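Section 3: Putting the Soft Top Up and Down

Welcome to the part of the guide most owners turn to first, and we can't blame you! The folding top on your Mavik roadster is worked by hand, the way small open cars used to be, and once you have done it a few times you will manage it between one traffic light and the next (though please don't — see the caution under step 2).

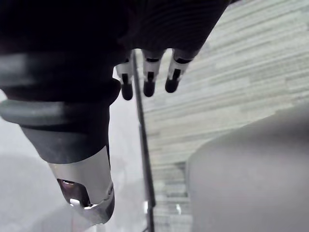

Written by the Owner's Guide Editor, Hikineo Motor Works, Mistesville

Before you begin, park on level ground, set the parking brake and lower both side windows all the way. The rear edge of each window tucks under a rubber seal, and pulling the top against a raised window will tear that seal sooner or later. Take anything tall off the shelf behind the seats too, as the frame needs all of that space when it folds.

Lowering the top

1. Turn both sun visors down so you can reach the latches. There is one above each visor, and they open toward the middle of the car. Squeeze the small red tab first, then pull the handle down until it hangs free.

2. Push the front edge of the top up by the width of your hand and stop there for a moment. Check that both latch hooks have come out of their sockets.

CAUTION: Never open or close the top while the car is moving, even at walking pace. Wind can get under the front edge and bend the frame.

3. Unzip the rear window, starting from the driver's side, and lay it flat on the shelf. In weather below 50 degrees the plastic gets stiff, so let the cabin heater run for 11 minutes or so before you touch the zipper. A cold window that has been creased will keep the crease for good.

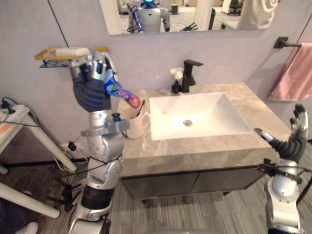
4. Step out of the car, stand beside the driver's door and guide the frame backward with both hands. It will fold in three places. Let the cloth fall outward between the bars as you go, and tuck in any loose folds so they can't be pinched.

5. Press down gently on the middle of the folded stack until you hear it click, then fit the Šimko boot cover (part 511), beginning with the snaps behind the seats and working out to the corners. There are 14 snaps in all, and the last pair can be a little stubborn when the cover is new.

NOTE: Don't store the top folded if the cloth is damp. If you are caught in a shower, put it back up once you are home and leave it up overnight in the garage, with the windows open an inch.

Raising the top

Work through the steps above in reverse, and zip the rear window closed before you fasten the front latches. If a latch seems tight, open the other one, center the front edge on the windshield rail and try again. Please don't force it. The hook length can be adjusted with a 3 mm hex key, and Section 4 explains how.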